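Snack Plates and a White Table

Posted in: Home, Small jobs

I've been using the same white table for snacks, paperwork and general dumping of things since we moved to Akard Street, and in May I decided to get it into some kind of order. This post is mostly about that table, and about paper plates, which I now have opinions on.

The table came from Stitberg, secondhand, for $30. It's plain white on top with a thin gray lip along the front. I like the white because you can see crumbs. I don't like the white because you can see crumbs. It also shows every hair. I can wipe it down, go and wash the cloth, come back and find a hair on it. I used to chase them one at a time and I've mostly given up on that. A slightly damp microfiber cloth gets most of them, a dry one just moves them to the other end.

The first thing I did was mark out a place on the left side. I drew short lines with a black marker and then put a sheet of clear plastic flat over the spot. The plastic is for spills. Salsa and mustard are the two that left stains on the old table, and I would like this one to last longer. Getting the sheet down without bubbles took two tries. The first time I peeled the whole backing off at once and it stuck to itself. The second time I folded back a few inches, pressed that edge down, and worked across with the side of an old library card. If you do this, wipe the table with rubbing alcohol first and let it dry, or you'll seal in whatever was there.

One complaint about it: the sheet is shiny. With the ceiling light on, you get a glare off it if you're sitting down. I looked at a matte version at Mercado but it only came in a roll far bigger than I needed, so I'm living with the shine.

Now the plates. For years we bought the thin white paper kind, the ones that fold in half if you put anything heavier than a cracker on them. Then I picked up a pack of the tan molded-fiber ones, Tedari brand, 30 to a pack. They have a raised rim and a flat, shallow middle. The rim matters more than I thought it would. Chips stay put when you carry the plate into the other room. The tan color is fine. It looks a bit like an egg carton and I don't mind that.

They aren't perfect. Anything oily will get through if you leave it long enough, and I found a ring under one after a plate of leftover pizza sat out on a Thursday night. They also stick together in the stack, so check that you haven't picked up two. I've thrown out a clean plate more than once that way.

On chips, I buy small bags and pour them onto a plate. I know a big bag is cheaper per ounce. I've done the math. But a big bag in this house goes stale because it never gets closed right, clip or no clip, and the last third ends up in the trash. Small bags get finished. I flatten the empties and they take up almost no room in the bin.

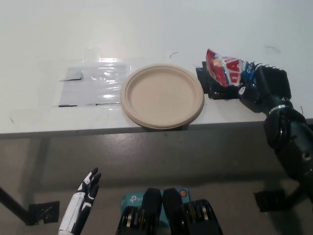 Pádraig Kavanagh

I keep the plate right next to the plastic sheet, on its right side, and the bag goes to the right of that. I tend to set plates down too close to the front, so the rim ends up a little over the edge of the table. It hasn't cost me a plate of anything yet, but I should push it back a couple of inches.

Under the table I'm less organized. There's a teal TP-Link box down there, and I do keep boxes for anything with a warranty, so that's one habit I'm not planning to change. The gray floor doesn't show dust the way the tabletop does. I still sweep under there when I do the rest of the room, and the black foot brackets are the part I always miss. Dust collects around them and you need the narrow vacuum attachment to get it.

Next on the list is a better place for napkins. Right now they live in a kitchen drawer, which means getting up every time. I tried a weighted napkin holder and it took up too much of the table, so it went to my sister. I may try a hook on the side for a roll of paper towels. If I can find one that clamps on without drilling, I'll write it up.

Filed under: tables, plates, snacks
2 comments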